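Planudine 3 lets teams keep their own report templates

If your mornings at work begin with hunting for the right report, the newest release of Planudine may give you back a bit of time. Virnska has begun sending out version 3 of its reporting software this month, and the change most people have been asking for is finally in it — each team can now keep its own shelf of templates, separate from the big shared list that everyone in the company sees.

That shared list had grown rather long for some customers. The Lendlow office, which looks after regional accounts, had 3815 templates on file when it joined the trial in January, a good many of them copies of copies with a new date stuck on the end. Staff there could scroll for quite a while before finding the one they wanted, and more than a few simply gave up and built another.

With the new version, a template can be moved to a team shelf, given a plain-language label and set to retire itself after a year without use. Retired templates aren't deleted, and an administrator can bring one back with a couple of clicks. Each shelf holds up to 2000 templates, and scheduled reports carry on running from wherever they were saved, so there's no need to set them up all over again.
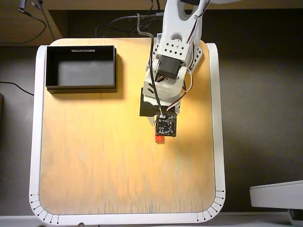
An open black tray on a wooden tabletop with a white surround.

The Alvarado add-on, which plenty of customers use for colour charts and printed summaries, will need its own update before it recognises the team shelves. Virnska expects to have that ready in a few weeks, and suggests that offices relying on it hold off until then. Everyone else can find the upgrade under the Help menu, along with a friendly little guide to sorting out an old list — well worth a read over a cup of tea before you start moving things about.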